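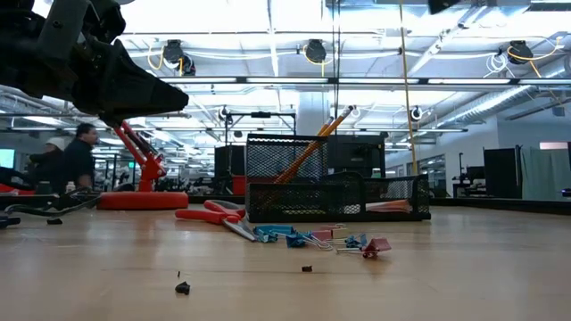

Falside Fingertip Service Kit review: small box, big difference to my mornings

Posted 11 Oct 2023
Filed under: Reviews, Grippers, Bench upkeep

I have been wanting to write this one up since February, when I put the first Falside kit on our tabletop cell, but I didn't think it was fair to review something that's supposed to wear slowly until I'd given it time to wear. Well, it has worn. I've bought a second one with my own department's money, so you can guess which way this is going, though I do have a couple of real complaints and one of them is about a screwdriver.

Quick background for anybody new to the blog. I look after a two-arm bench cell. Everything sits on a wood tabletop, and the parts it handles are ordinary office stuff: binder clips in a few colors and sizes, a pair of scissors, pencils, a black mesh desk organizer. If you've never tried to get a gripper to pick up a binder clip, it's a nasty little object. The wire handles flop wherever they like, the body is slick, and it never lands the same way twice. Scissors are worse in a different way, as they're nearly flat to the table and want to swing open the moment you lift one handle. So fingertips matter to me a lot more than they do to somebody moving cardboard boxes all day.

What you get

The kit comes in a flat tray about the size of a paperback. Inside there are two pairs of molded fingertip pads (one pair stiff, one pair softer), a tube of the adhesive, a strip of spare screws, a thin brass shim for setting the gap, a scraper, a little bottle of cleaner, and a driver. There's also a laminated card with the swap procedure on it, and I want to give a shout to whoever drew that card, because it is good! Clear line drawings, torque values right next to the screw they belong to, and it wipes clean. I have it taped inside the cabinet door now.

What you don't get is any kind of wipe or cloth, which seems odd given they include the cleaner. I use the lint-free ones we already buy.

Before I started

My old routine was pads cut by hand from sheet rubber, stuck on with whatever double-sided tape was in the drawer. It worked okay for a while! But my two fingers never matched. One pad would be a hair thicker than the other, so the gripper would close and nudge the clip sideways before it had hold of it, and then I'd be in the teach software chasing an offset that was really a rubber problem. I can't tell you how many evenings went into that. I'd fix the pick for the small clips and break it for the big ones.

The other thing about hand-cut pads is that they shed. You get crumbs of black stuff all over the work surface, and if the crumb is under the scissors the blade sits up a bit and the grasp height is wrong. Any time I see dark bits on the tabletop now, the first thing I do is stop and look at the fingertips. Could be rubber, could be a snapped corner off a printed bracket, could be tracked in from someplace else. Worth five seconds of your time either way.

Fitting the pads

The card says 15 minutes. My first go took most of an hour, and nearly all of that was scraping off my own tape glue, so I can't blame Falside for it. The second change, going from their pad to their pad, came in right at the claimed time, and I was talking to somebody through half of it.

Here's how I do it, which is the card plus my own habits:

Park the arm with the gripper well clear of the table and the other arm folded back. On our cell the two of them can get awfully close to each other in the middle of the workspace, and I don't like having my hands in there with either one powered. Power off, lockout on, tag on. Then clear the clips and scissors off the table completely. I used to just shove them to one side and I'd always lose a screw in among them.

Undo the tip screws, pull the old pad, scrape, clean, let it dry. Really let it dry. The cleaner flashes off fast on the flat part of the finger but it hangs around in the screw recess, and if you rush it the adhesive goes cloudy and lets go within a week. Ask me how I know.

A thin line of adhesive, pad on, screws in finger tight, then slip the brass shim between the fingers and close them by hand until they just kiss it. Tighten to the value on the card. Pull the shim. The shim is the thing I'd pay for all by itself. It gives you the same gap every time, and after years of squinting down the fingers with a flashlight I felt like I'd been doing carpentry without a ruler.

Then I check the cables while I'm down there. This isn't on the card but it ought to be. We have a cable that runs across the tabletop near the edge on its way to the arm's base, and cables on a work surface creep. They get bumped when people reset the parts, and a loop that was fine on Monday is in the way of the gripper a few days later. I push it back where I want it and run the arm through its full reach at crawl speed, watching the cable and ignoring everything else.

Last step is re-zeroing the grip width in the controller. We use the Zasness handheld for that and it's fine, clunky menus, gets there in the end. If you skip this, the software still believes in your old pads and you'll get "object lost" faults on the pencils all day long.

How they hold up

I logged the first pair of stiff pads for 1000 picks before I let myself look at them closely. There was a faint shiny line where the wire handles of the clips drag across, and one tiny nick from a scissor blade. That was it. The hand-cut rubber would have been in the trash well before then. I kept running them, and they lasted into the summer before I saw an edge begin to lift.

The soft pads are a different story. They're lovely on pencils. If you're pulling a single pencil out of a mesh cup with a whole bunch leaning in it, the soft pad gives just enough that you don't drag its neighbors out too, and I was grinning like a kid the first time it went clean. But they hate scissors. A couple of brushes with an open blade and you've got a cut, and a cut in soft rubber only goes one direction. I keep the soft pair for pencil days and run stiff the rest of the time. If Falside sold the two types separately I'd buy three stiff for every soft, and at present you can't, it's the whole tray or nothing.

Mesh deserves a word too. Fingertips that are even slightly tacky will catch on a wire-mesh organizer, and then the arm picks up the whole thing, contents and all. Fresh Falside pads are a bit grabby out of the packet. I wipe them down with cleaner twice before the first run and the problem goes away.

The comparison everybody asks for

Before I bought the second kit I borrowed a set of Vallora pads to be fair about it. They're cheaper and the rubber is good, maybe even a touch better on smooth plastic. The molding is where they lost me. One of mine had a ridge of flash along the tip, precisely where you want to get under a flat pair of scissors, and I had to trim it with a knife, at which point I'm back to hand-cut pads with extra steps. There's no shim and no card with that set either. If you already own feeler gauges and you're handy, you may be perfectly happy with them.

I've also had emails about the Srivastava quick-change tips, the magnetic ones. I haven't tried them on this cell. The mount is a different pattern from ours and I don't feel like making an adapter plate. If somebody has run them on small parts for a decent stretch, leave a comment, I'd love to hear.

Gripes

The driver. Oh boy. It's the right size and the wrong everything else. The handle is so short that I can't get my knuckles past the finger housing, so I'm turning it with two fingertips at a funny angle, and there's no way to hit the torque value on the card with it because it isn't a torque driver! They print a number and then hand you a tool that can't do the number. I use my own.

The adhesive tube is too big for the job and dries out once you've opened it. Mine was solid by the second change. A couple of single-use packets would suit the rest of us much better.

And the pads are black. I'd give a lot for them to come in some loud color. Black crumbs on light wood are easy enough to spot, but black crumbs on a black gripper finger are hopeless, and that's where you need to see them first.

Who should get one

If your gripper spends its day on anything small, thin or springy, get it. If you're training new people to look after a cell, get it for the card and the shim and treat the pads as a bonus. For bigger, softer objects I'd say save your money; sheet rubber will do you fine.

Check your finger pattern before ordering, by the way. The listing has a drawing near the bottom of the page with the hole spacing, and it's easy to scroll right past it.

Four and a half out of five from me. The half is the driver.

Next post will be the cable guides I've been printing for the table edge. The first version split along the layer lines, and I've got a thicker one running on the printer tonight.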